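3.2 The sorting table

We settled on the sorting table quite late, after a good deal of talking round it, and it may help to say a little about how we got there. Our first plan was to study the way small parts are put away in a shared workroom using whatever happened to be on the shelves at Sernley, which meant buttons, washers, pen lids and a great many things that none of us could name. It was a lovely muddle to look through, but it made for poor comparison, as two people could disagree about where a thing belonged and both be perfectly right. Building bricks spared us all of that. They come in clear colours, they are pleasant to handle, and a yellow brick is a yellow brick to everyone who sits down with it.

The layout is plain enough. Bricks travel along a short green belt set at a slant across a white table, and each colour has an open-topped bin of its own, yellow for yellow and red for red (Figure 2). The two bins are the same shape and size and stand side by side. We tried them further apart at Plemlow, and Tatu Barasa, who had the patience to sit through most of those early trials, found that her eye kept wandering across the gap when she ought to have been watching the belt.
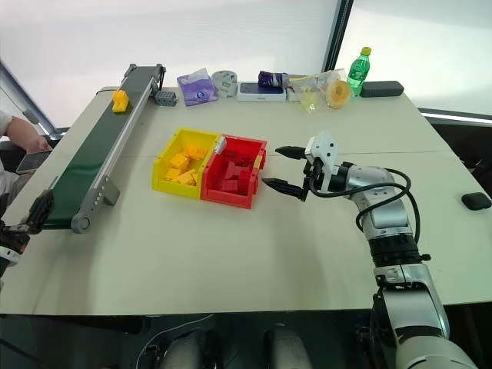 Figure 2. The sorting table, with the belt to the left and the yellow and red bins in the middle, each holding bricks of its own colour. A single yellow brick lies near the far end of the belt.

The sloped lip at the front of the bin turned out to matter a good deal more than we had supposed. With the straight-sided tubs we used before, the only way to see how full they were was to stand up and peer in, and people did this far more often than they needed to. A lowered front lets you glance across from your chair and carry on. Soudabeh Esfahani had suggested as much at the very start, from her years in the Nadik stockroom, and we ought to have listened to her sooner.

We kept a stock of 2,000 bricks for the whole study and drew 600 of them for each session, mixed by hand in a deep box beforehand. Bins were emptied back into the box after every 100 bricks — a dull job, and a noisy one, but it kept the heaps from growing so high that bricks slid off the top and had to be hunted for under the table. We return to the matter of overfull bins in Section 4, where the October sessions gave us rather more to say about it than we had hoped.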